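**Call for participants: Lostbridge open day, November**

Drurkurum invites members of the public to take part in its open day at the Lostbridge hall. Visitors will see how household tasks such as handling cloth are taught to robots, and may try the hand-held grippers under the guidance of our staff. 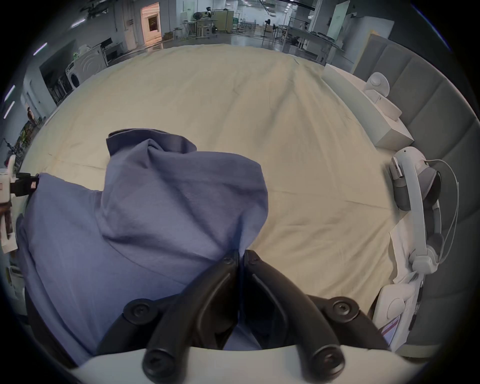
We are seeking 38 participants, aged 18 or over, for the practical part of the visit. No technical knowledge is required. Each person will attend one session lasting two hours, in a group of no more than 20, and will receive written instructions beforehand. Sessions begin at 10 am and 2 pm.

Applicants should be able to stand for short periods and to use both hands comfortably. Those who need a seat, an interpreter or step-free access are asked to say so when applying.

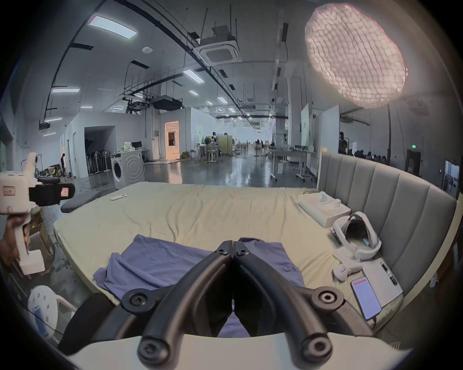 Participation is unpaid. Travel costs within the Clarov district will be refunded on production of a ticket or receipt. Nearly 200 people applied last year, and places will be allotted by ballot.

Applications should be made in writing to Apolline Poulain, Visits Office, Drurkurum, Mbeki Building, Lostbridge, giving name, age and preferred session.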